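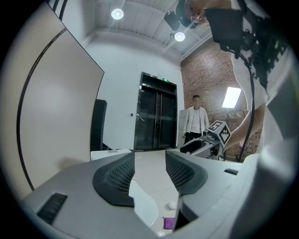
2023년 9월 24일

어제 공연에 다녀온 이야기를 잊기 전에 적어 둔다. 밤에 들어와서 바로 쓰려고 했는데 귀가 먹먹하고 다리도 아파서 씻고 그냥 잤다. 오늘은 열 시 넘어서 일어났다. 밥 먹고 빨래 돌려 놓고 지금 쓴다.

멜라니야 카르펜코(Melaniia Karpenko)의 반두라 독주로 시작해서 후반에 네 명짜리 밴드가 붙는 구성이었다. 표는 지난달에 사 두었다. 음반 《Jostell》을 여름 내내 들었고, 그중 두 번째 곡은 출근길에 하도 들어서 지하철 안내방송이 나오는 자리까지 외울 정도다. 그래서 기대가 컸고, 기대가 크면 실망도 크다는 걸 알아서 일부러 이번 주에는 그 음반을 안 들었다.

공연장은 브루클리(Brurkley) 홀. 처음 가 봤다. 역에서 내려 언덕을 좀 올라가야 한다. 지도에는 평지처럼 나와 있어서 구두를 신고 갔는데 실수였다. 입구에서 표를 확인하고 손목에 종이띠를 채워 주었다. 내 번호는 142번이었다. 지정석인 줄 알았더니 번호는 입장 순서고 자리는 아무 데나 앉으라고 했다. 왼쪽 통로 옆, 앞에서 여섯 번째 줄에 앉았다. 반두라는 연주자가 몸에 세워 안고 치니까 손이 보이는 쪽이 어디인지가 중요한데, 왼쪽이 맞는지 오른쪽이 맞는지 끝까지 확신이 없었다. 결과적으로 저음 줄을 짚는 손은 잘 보였고 고음 쪽은 악기에 가려 반쯤만 보였다.

시작은 예정보다 십오 분 늦었다. 설명은 없었다. 카르펜코는 인사도 없이 나와서 의자 높이를 두 번 고치고, 줄을 몇 개 맞추고, 그대로 첫 곡으로 들어갔다. 조율인지 곡인지 구분이 안 되는 상태가 일 분쯤 이어졌고 뒷줄에서는 그사이에도 얘기하는 사람이 있었다. 그러다 저음이 한 번 크게 울리니까 다들 조용해졌다.

음반과 제일 다른 점은 소리의 꼬리다. 음반에서는 음이 겹치기 전에 깔끔하게 잘려 나가는데, 실제로 들으니 앞 음이 남은 위로 다음 음이 얹혀서 계속 뿌옇다. 첫 두 곡에서는 그게 답답했다. 세 번째 곡부터는 귀가 적응했는지, 아니면 음향 쪽에서 만졌는지, 선율이 앞으로 나왔다. 노래는 세 곡만 불렀다. 목소리가 음반보다 낮고 거칠었다. 나는 이쪽이 낫다고 생각한다. 가사는 한 마디도 모른다. 나눠 준 종이에 번역이 있었지만 객석이 어두워서 못 읽었고 집에 와서 읽어 보니 강을 건너지 못한 말 이야기였다. 내가 상상한 내용과는 전혀 달랐다. 나는 결혼식 노래인 줄 알았다.

전반은 오십 분, 쉬는 시간은 이십 분. 로비에서 음료를 팔았는데 줄이 길어서 포기하고 음반 파는 탁자 쪽으로 갔다. 닐렉스(Nillex)에서 나온 엘피 재발매반이 있었다. 한정 501장이라고 스티커가 붙어 있었다. 왜 500장이 아니고 501장인지 파는 사람에게 물었더니 자기도 모른다고 했다. 살까 말까 하다가 안 샀다. 집에 턴테이블이 고장 난 채로 있고, 고치는 값이 음반값보다 비싸다. 대신 엽서를 한 장 샀다. 2,600원. 카드가 안 된다고 해서 가방을 뒤져 동전까지 모아 냈다.

그 옆에서 스마트폰 사진을 정리했다. 저장 공간이 꽉 찼다는 알림이 자꾸 떠서 공연 끝나고 무대 인사라도 찍으려면 자리를 만들어야 했다. 지우다 보니 올해 찍은 것 중에 남길 만한 게 별로 없다. 백 장 가까이 지웠나 싶어 보니 정확히 100장이 휴지통에 있었다.

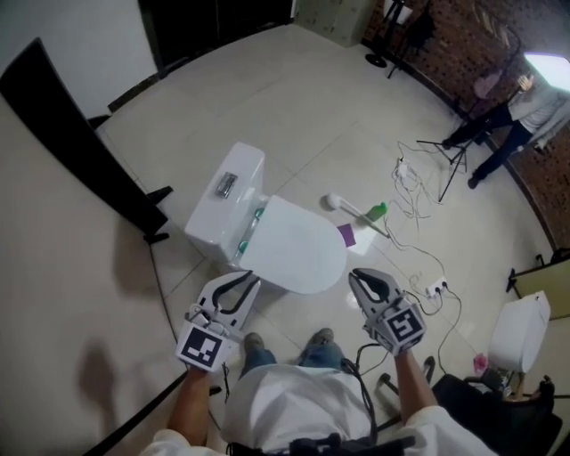 변기 앞, 양손에 집게 하나씩. 청바지에 회색 신발.

후반은 밴드가 같이 나왔다. 콘트라베이스, 타악기, 바이올린, 그리고 신시사이저. 신시사이저가 문제였다. 소개하기로는 믈라데노비치(Mladenović)라는 곡을 위해 새로 쓴 편곡이라는데, 넓게 깔리는 화음이 반두라가 있어야 할 자리를 다 차지했다. 카르펜코의 손은 분명히 움직이는데 소리는 안 들리는 시간이 꽤 길었다. 내 자리 탓일 수도 있다. 스피커가 왼쪽 벽에 붙어 있었고 나는 그 바로 아래에 가까웠다. 오른쪽에 앉은 사람한테는 다르게 들렸을 것이다.

타악기는 좋았다. 큰북 없이 틀북 하나와 손바닥만 한 방울 묶음만 가지고 했는데 박을 세게 밀지 않고 한 박 뒤에서 따라가는 식이었다. 두 번째 곡, 내가 외우다시피 한 그 곡에서 특히 그랬다. 음반에서는 혼자 치는 곡이라 박자가 늘었다 줄었다 하는데, 그걸 타악기가 맞춰 가는 게 신기했다. 중간에 한 번 둘이 어긋났다. 카르펜코가 고개를 들어 그쪽을 보고 웃었고 다음 마디에서 다시 맞았다. 나는 그 부분이 제일 기억에 남는다.

바이올린은 음정이 조금씩 높았다. 처음에는 일부러 그러는 민속 음악 쪽 음계인가 했는데 마지막 곡에서는 멀쩡했으니 줄이 올라갔던 것 같다. 이런 건 내가 잘 몰라서 단정은 못 하겠다.

앙코르는 한 곡. 다시 혼자 나와서 짧은 자장가를 쳤다. 마이크를 끄고 쳤는지 소리가 아주 작았다. 앞사람 외투 스치는 소리가 다 들렸다. 이 크기로 전반 전체를 들었으면 어땠을까 싶었지만 뒷줄에서는 아무것도 안 들렸을 테니 무리한 바람이다. 무대 인사 때 사진을 찍기는 찍었는데 앞사람 머리가 반이고 나머지는 조명에 하얗게 날아갔다. 자리를 비워 둔 보람이 없다.

나오니까 열 시 이십 분이었다. 언덕을 내려오는 길에 발뒤꿈치가 까졌다. 편의점에서 반창고를 사고 삼각김밥도 하나 샀다. 막차까지는 여유가 있어서 역 벤치에 앉아 그걸 먹으면서 번역 종이 뒤에 곡 순서를 적었다. 후반 네 번째 곡 제목이 기억이 안 난다. 종이에 인쇄된 순서와 실제 순서가 달랐고, 한 곡은 아예 안 한 것 같다. 게시판에 누가 올려 놓았는지 나중에 찾아볼 것.

11월에 한 번 더 한다는 공지를 로비에서 봤다. 그때는 밴드 없이 독주만이고 장소도 더 작은 곳이라고 적혀 있었다. 예매 시작 날짜는 안 나와 있었다. 간다면 이번엔 오른쪽에 앉고 운동화를 신고 간다. 엽서는 책상 앞에 붙였다. 오늘 아침부터 《Jostell》을 다시 틀어 놓았는데 두 번째 곡이 전보다 빠르게 들린다.

빨래가 다 됐다고 삑삑거린다. 널고 와서 곡 순서 마저 옮겨 적어야겠다.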